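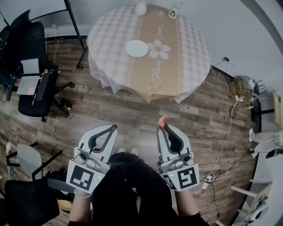
## Squeaky floors in January

Every January the shop phone at Clurkance starts ringing with the same complaint. The heat has been on for a couple of months, the air indoors is dry, and the floorboards have begun to talk. A board that was silent all summer now squeaks each time someone goes to the bathroom at night.

Wood takes in moisture from the air and gives it back again. In winter the boards get narrower and small gaps open between them. A board that used to be held tight by its neighbors can now move up and down on its nails, and the squeak is either the nail sliding in its hole or two edges rubbing together. Most of these squeaks go away by late spring. If yours does, you have a seasonal floor and you can leave it alone.

**Check the humidity first.** A cheap gauge from the hardware store will do. Set it in the room for a full day before you read it, away from the vents. If the air is very dry, a humidifier may quiet the floor in two weeks or so without any tools. Don't overdo it. Windows that drip in the morning mean you have gone too far.

**Find the exact spot.** Have one person walk slowly while another listens close to the floor. Mark the place with painter's tape. Squeaks travel along a board, and people often fix a spot that is a foot or more from the one making the noise. If you can get to the floor from the basement, do the listening down there and mark the joist with chalk.

**From below.** When there is a gap between the joist and the subfloor, slide in a thin wood shim with a little carpenter's glue on it. Push it in by hand until it is snug and stop. Hammering it lifts the floor and moves the squeak to the next joist over. Waraporn Kaewmanee, who handles most of our repair calls, also carries a few short lengths of two-by-four. She glues and screws these to the side of the joist, tight up under the subfloor, where the gap runs too long for a shim.

**From above.** If the ceiling below is finished, you have to work from the top. Try dry lubricant first. Brush powdered graphite or talc into the joint, lay a cloth over it, and walk back and forth a few times. Graphite is dark and shows on pale boards, so use talc on maple or anything whitewashed. It won't last forever, but on an old floor it can get you through to April.

If that fails, drill a small pilot hole at an angle through the face of the board and drive a finish nail or a trim screw into the joist. Set the head just below the surface and fill it with a wax stick in a matching color. Don't do this on a floating floor. Those boards are meant to move, and pinning one down can cause buckling somewhere else in the room.

**Filling gaps.** We get asked about this a lot in winter and the answer is to wait. Filler put in now will be squeezed out when the boards swell in summer, and it can damage the edges on the way. Look at the gaps again in June. Any that are still open can be filled then.

**When to call someone.** A squeak is a nuisance. A floor that dips, feels soft, or has dark stains near a radiator or an outside door should be looked at soon. The same goes for a bounce that shakes dishes in a cabinet across the room.

Thanakorn Sukprasert will be at the front counter through the end of January with sample boards and both kinds of screws, and he can show you how to drill the angled pilot hole. Bring a picture of your floor and a note of what is underneath it. Shims are sold in bundles of 100, and we will split a bundle if you only need a handful. The counter closes at 4 p.m. this month, and the side door on the parking lot is the one to use while the front steps are being repaired.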